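**Ticket 1618 – Prindby kitchen cell (sim), gripper stalls at cabinet door**

Opened by: Treasa Sheehan
Date: December 7, 2024
Priority: medium
Status: closed, one follow-up

**Problem**

The open-door task on the Prindby cell has been failing since the Miltine controller update. The arm comes up to the handle, the fingers open, and then it stops. No error on the Fahy panel, only "waiting on contact" until the timeout at 26 seconds. Out of 10 runs overnight, 7 ended this way. The sink task on the same build also drops out now and then, so I logged both here.

**What I checked first**

- Restarted the controller and reloaded the kitchen. No change.
- Joint limits match the July config.
- Finger calibration passes.
- Swapped in the old wrist file. Same stall, same spot.

Then I stepped through the approach slowly and stopped it with the fingers spread, just short of the handle.

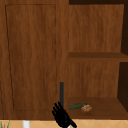
The handle's collision shape was the next thing to look at. The update had rebuilt it from the mesh and padded it on every side, so the planner thought the fingers were already as close as they were allowed to get. Contact never registered and the arm sat there. The visual mesh was fine, so you'd never spot it without turning on the collision overlay.

**Fix for the door**

1. Stopped the cell and saved the log.
2. Opened the handle entry in the Tondico asset file and set padding back to zero.
3. Cleared the collision cache. If you skip this it keeps loading the old shape – I lost around an hour to that.
4. Reloaded and ran the door task again from home position.

All 10 repeat runs closed on the handle and finished. The shelf pick that comes after it also runs without a stall.

**Sink task**

Different cause. The pick target was being set from the basin's bounding box, and the planner was putting the waypoint too high above the floor of the sink. I moved the target to the item's own frame and lowered the approach. 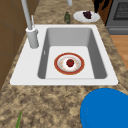

Please keep the sink layout as it is while this is being tested. I want the next set of runs to be comparable with mine, and moving one item changes the approach path more than you'd expect. The strawberry stays in the middle of the red-rimmed plate, with the plate on the basin floor slightly right of center. Leave the green bottle behind the sink too, as the planner counts it as an obstacle. If you need a different layout, copy the file under a new name first.

**Follow-up**

The faucet entry in the asset file has the same padding value the handle had. I haven't changed it, as no run has failed on it so far. Whoever takes the next Miltine update should check both entries before starting an overnight batch.

Closing 1618. Reopen it if the contact timeout comes back.

– T. Sheehan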